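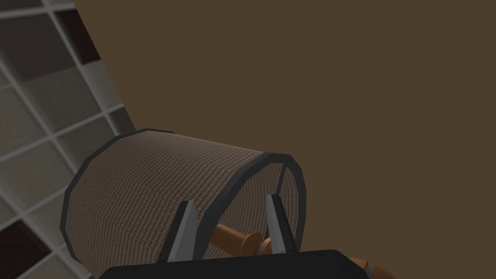

Anouk Bosman asked in her reply to our last report why the household textile and repair scheme had used so little of its spring budget, and whether we still expect to open the second collection point before the summer. I will answer both questions in this report.

The spending was low because the landlord at Nusier signed the lease later than planned. We paid no rent in February and bought no shelving. The money is still in the account and we ask your permission to move it to the next period. The second point will open, but on Wednesday afternoons only, until we find one more person for the desk.

Collected goods

In this period we received 3326 items at the Rometti street point. Of these, 1673 were given out again without any work, after washing and checking. Another 481 were repaired by the sewing group. The rest went to Van Beek for sorting into rags and fibre. Van Beek has changed its price for mixed bags, so we now separate wool at our own table. It takes more time – for the moment we can manage it.

Winter coats are still the most wanted item. Children's shoes we receive often, but many pairs are too worn to give out.
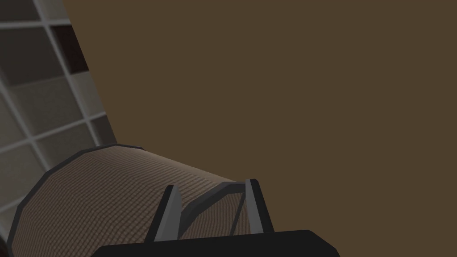
Repair lessons

We held the evening lessons as agreed in the plan. The beginners learned to replace a zip and to close a seam by hand. The group for machine sewing was full and there is a waiting list. Two machines from Bedex needed new belts, and Bedex replaced them under the guarantee.

Some participants told us that the start time of six o'clock is too early for people who work in shops. We asked all of them for their opinion before changing it.

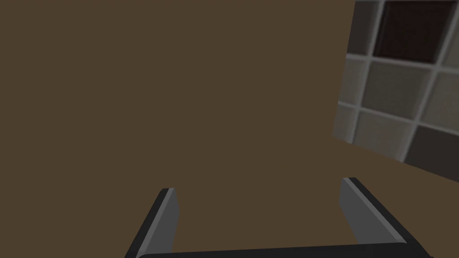 Half past six would be fine for me, but please not later, my last bus goes at nine, wrote one participant on the form, and several others gave a similar answer. We will therefore start at half past six from the next course.

Costs and next steps

The cost of thread and needles was a little higher than in the budget, and the cost of printing was lower. We would like to balance one against the other. The electricity bill for the period has not yet arrived. 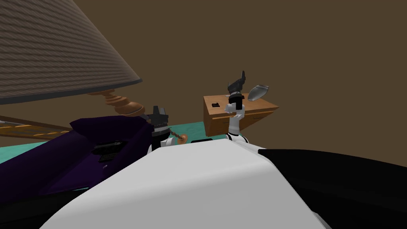
When we have the bill, we will send the complete table of costs together with the copies of the receipts. We also need your decision on the unspent rent before we order the shelving for Nusier, as the supplier holds the quoted price only until the end of the month.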